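Fermentation starter culture

A starter culture is a preparation of living microorganisms added to a raw material to begin fermentation and to steer it toward a known result. Starter cultures are used in making yogurt, cheese, sour cream, bread, sausage, sauerkraut, soy sauce, beer, and wine. Most contain lactic acid bacteria, yeasts, molds, or a mixture of these.

Background

Fermentation does not require an added culture. Milk, flour, and cabbage all carry microbes of their own, and under suitable conditions these will multiply and sour the food. For most of history this was the only method available, along with the practice known as backslopping, in which a small amount of a finished batch is saved and stirred into the next. Sourdough bakers still work this way. Backslopping favors the strains best adapted to the food, but the mixture can drift over time, and a contaminated batch passes its contamination on.

The use of selected cultures began in the late nineteenth century, after it was shown that particular organisms were responsible for particular fermentations. Breweries adopted pure yeast cultures, and dairies followed with cultures for butter and cheese.

Types

Starters are commonly grouped by how well their contents are known. A single-strain starter holds one strain of one species. A multiple-strain starter holds several known strains in a fixed ratio. An undefined or mixed starter holds a community whose full makeup has not been worked out, and is kept going as a whole.

Dairy starters are also grouped by temperature. Mesophilic cultures, mainly strains of Lactococcus lactis and Leuconostoc, grow best near room temperature or slightly above it and are used for Cheddar, Gouda, and buttermilk. Thermophilic cultures, such as Streptococcus thermophilus and Lactobacillus bulgaricus, prefer more heat and are used for yogurt and for many Italian and Swiss cheeses.

Adjunct cultures are added for flavor, gas, or appearance, and contribute little acid. The white rind of Camembert and the blue veins of Roquefort both come from Penicillium molds.

Production

Commercial starters are grown in closed tanks on a sterile medium. Acid produced by the cells slows their own growth, so a base is fed in to hold the pH steady. When the cells reach the desired density they are cooled, concentrated by centrifuge or filter, and mixed with a protective substance such as sucrose or skim milk powder. They are then frozen as pellets or freeze-dried.

Frozen cultures must be kept very cold in shipping but become active quickly. Freeze-dried cultures are easier to store and send -- an unopened packet will usually keep for months in a household freezer -- though they take longer to begin making acid.

Bacteriophage

The most common cause of starter failure in dairies is infection by bacteriophages, viruses that attack bacteria. A phage may release 50 or more new particles from a single cell, and a vat can stop producing acid within hours. Control measures include rotating unrelated strains, keeping whey away from the culture room, filtering the air, and using growth media low in calcium, which many phages need in order to attach.
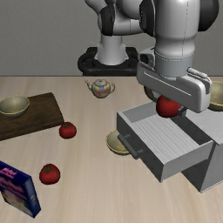 Strain selection depends on testing many candidates side by side. A typical screen compares isolates for rate of acid production, tolerance of salt, resistance to a panel of phages, and flavor compounds formed. Each isolate is grown in small volumes of milk, with samples drawn at set times for pH and cell counts. Some of this handling can be automated. Promising strains are then tried in pilot vats, where results often differ from those in small tubes.

Safety and labeling

Many starter species have a long record of use in food and are regarded as safe. Strains are still checked for antibiotic resistance genes that could pass to other bacteria, and for the ability to form biogenic amines such as histamine. Labeling rules differ by country. Yogurt in the United States must be made with both of the thermophilic species named above.

See also

Backslopping
Lactic acid fermentation
Probiotic
Sourdough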